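Choir recording sounds hollow when we put all voices together, how to fix?

Asked in Home Recording > Vocals

Hello everybody. I sing in a small a cappella group in Clarkatum, eight people, mostly old country and gospel songs. In October we want to put a video on our page, and this time each person records the part alone at home and sends me the file. I put the files together in Trellia, the free version.

Each voice alone sounds good to me. But when I play all of them, the sound becomes thin and hollow, and the words are not clear. The letter "s" comes many times, one after another. I tried reverb and it became worse. I also tried to make the bass singer louder, and then I heard only him.

Everybody used a phone, except two who have a Kokkinos USB microphone. The song has a slow tempo and no instruments. Is it the microphones, or is it something I do wrong in the mixing?
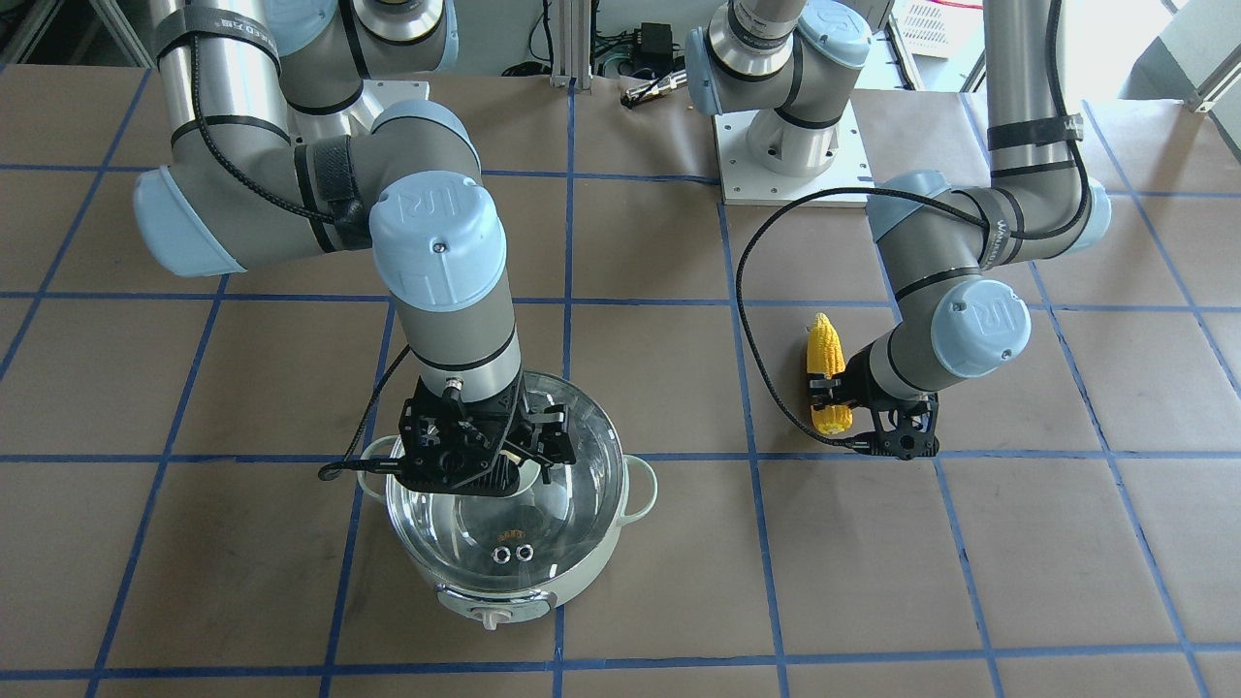
Did all of them sing with the same guide track in the headphones? You don't write it, and for me it is the first thing to know. If each one only had the starting note and a feeling for the tempo, you can mix until Christmas and it will not come together.

Answer 1 (accepted)

I had the same problem with our parish group, so I write what helped us. My English is not perfect, please ask if something is unclear.

First, the guide. Make one track with a soft click and one person singing the melody, and send the same file to all. Put one loud clap at the start. Every singer listens in headphones and claps together with it, then sings. When you get the files, you move them until the claps are in the same place. This takes maybe ten minutes and it repairs half of the hollow sound.

Second, the "s" and the "t". Choose one singer, usually the lead, who says these letters clearly. The others sing them very softly or leave them out at the ends of words. It feels strange when you record alone, but together it sounds like one group. 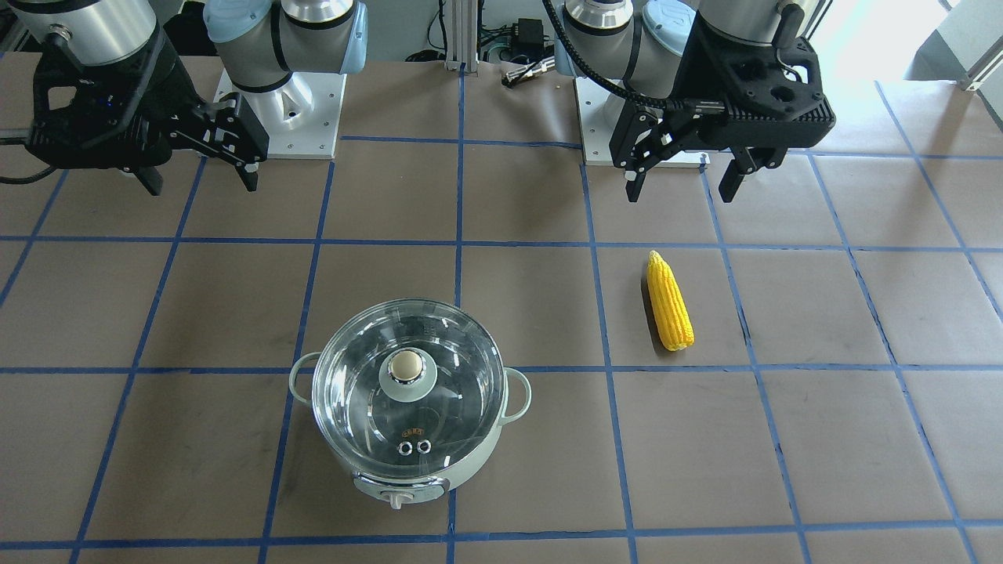

Work table with pot and corn

Third, the low part of the sound. Phones pick up a lot of rumble from the room and the hand. On every voice except the bass, put a low cut at 100 Hz. On the bass singer I go lower, and I do it by ear. After this you will not need to make him so loud, because nothing is covering him.

Then a little cut near 400 Hz if it still sounds like a box. Small moves only -- two or three decibels. I once removed too much and the altos sounded like a telephone.

Reverb comes last, and only one reverb for all voices together. If you put a different one on every track, the singers stand in eight different rooms.
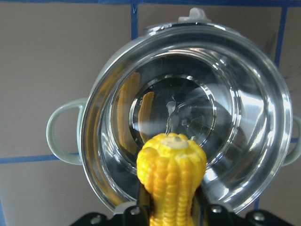
The room matters more than the microphone, in my experience. Ask your singers to go away from the kitchen and the bathroom, and to stand in front of a closet with clothes or a thick curtain. Hard and smooth surfaces throw the voice back. Think of the inside of a shiny steel pot, with those round walls: you would not want to sing into it, and a tiled bathroom is not so different. One of our tenors changed from his hallway to his bedroom and I did not touch his track after that.

Answer 2

Just buy everyone a proper mic. We all have the Greriteck ones and never had this.

Comment from the asker: Thank you, but for eight people it is too much money for us.

Answer 3

I agree with the clap. One more thing: look if somebody's phone changes the volume by itself. On some phones you can turn this off in the recorder settings. You hear it when the breath before a line is as loud as the line. Our song had 36 bars and in almost every one of them there was a big breath from the same soprano -- I had to lower them by hand, one after another.

Also check that they wear closed headphones, otherwise the click goes into the recording.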